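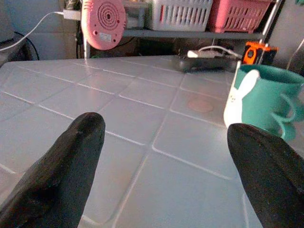 Pinça robótica de dois dedos sobre um tampo de azulejos, com uma caneca à direita.

Robótica doméstica de manipulação é o ramo da robótica de serviço que trata de máquinas com braço e pinça destinadas a tarefas como arrumar mesas, recolher louça, limpar superfícies e guardar objetos em casas, copas e pequenas oficinas. Distingue-se dos aspiradores e cortadores de relva automáticos, que se deslocam mas não pegam em nada. À data da última revisão deste artigo (7/1/21), a maior parte dos resultados divulgados provinha de demonstrações preparadas, e a utilidade destas máquinas fora do laboratório continuava por provar.

Âmbito e terminologia

O termo "tarefa doméstica" é usado com pouca disciplina. Em folhetos comerciais, "arrumar a mesa" pode significar levar um único copo de um ponto marcado a outro. Para quem arruma uma mesa, a expressão inclui decidir o que fica, o que vai para lavar, o que é lixo e o que não se deve puxar por estar ligado à corrente. A confusão entre os dois sentidos explica boa parte do otimismo em torno do tema.

No chão de fábrica a situação é diferente. Peças iguais, em posições conhecidas e com iluminação constante são manipuladas por braços industriais há décadas. As tarefas acessórias da mesma fábrica – varrer a bancada, separar ferramentas esquecidas, limpar a copa – apresentam quase todas as dificuldades da cozinha de uma casa.

Dificuldades técnicas

Superfícies brilhantes. O azulejo vidrado devolve reflexos que mudam com a posição da câmara e prejudicam a estimativa de profundidade. As juntas, úteis a um ser humano como referência, podem ser lidas como arestas de objetos.

Manchas. Uma marca ténue e circular num azulejo, como a que se vê à esquerda da caneca, é um caso clássico. O sistema tem de a distinguir de um reflexo e, se o conseguir, de escolher entre esfregar e desistir. Poucos fabricantes publicam resultados sobre manchas.

Objetos encostados. Uma caneca isolada, com a asa livre, é hoje um alvo razoável. Com uma figura em forma de coelho encostada ao lado, o espaço para o segundo dedo diminui, e as estratégias habituais (empurrar primeiro, pegar pelo bordo, pegar pela asa) trazem cada uma o seu risco de queda.

Cabos e tomadas. Réguas elétricas e fios soltos são deformáveis, finos e presos numa das pontas. Muitos programas limitam-se a declarar a zona proibida, o que deixa por limpar o fundo da mesa, onde costuma juntar-se o pó.

Desgaste. As pontas dos dedos riscam-se e gastam-se com o uso. A perda de aderência raramente entra nas contas apresentadas ao comprador.

Ensaios

O ensaio mais citado em língua portuguesa é o de Wumdale, conduzido em abril numa copa partilhada e em 43 postos de trabalho. O protocolo previa 2,891 tentativas de pegar e pousar objetos comuns, sem marcações na mesa. O relatório resumido apresenta a taxa de sucesso por tentativa, mas conta como êxito qualquer objeto que termine de pé, mesmo no sítio errado, e omite as intervenções do operador. Sem esse dado, o valor principal não permite saber se a máquina poupou trabalho a alguém.

O braço Grada, de 2 dedos, foi apresentado como capaz de levantar uma mesa depois do pequeno-almoço. Na demonstração pública demorou cerca de 162 segundos a transferir uma caneca e um prato para um tabuleiro. Uma pessoa faz o mesmo em poucos segundos e passa o pano a seguir. O projeto Rajan seguiu outro caminho, com repetição de gestos ensinados por um operador, e obteve movimentos mais naturais, embora a mudança de toalha ou de luz bastasse para degradar o desempenho.

A Okance, que comercializa pinças e não robôs completos, recomenda na sua documentação que os objetos sejam afastados uns dos outros antes do início da tarefa. Os críticos observam que afastar os objetos é já metade da arrumação.

Avaliação crítica

Os defensores da área argumentam que os sistemas melhoram com mais dados e que a recolha em mesas desarrumadas, com objetos vulgares, é um progresso face aos blocos coloridos dos primeiros ensaios. O argumento tem fundamento. Falta-lhe, porém, uma medida aceite do que conta como tarefa concluída, e as comparações entre grupos usam mesas, objetos e critérios diferentes.

Também o custo é tratado de forma vaga. Instalação, calibração, substituição de dedos e vigilância humana aparecem em separado, quando aparecem.

Artigos relacionados
Pinça de dedos paralelos
Robô aspirador
Teleoperação
Estimativa de profundidade em superfícies refletoras
Manipulação de objetos deformáveis
Automação de bancada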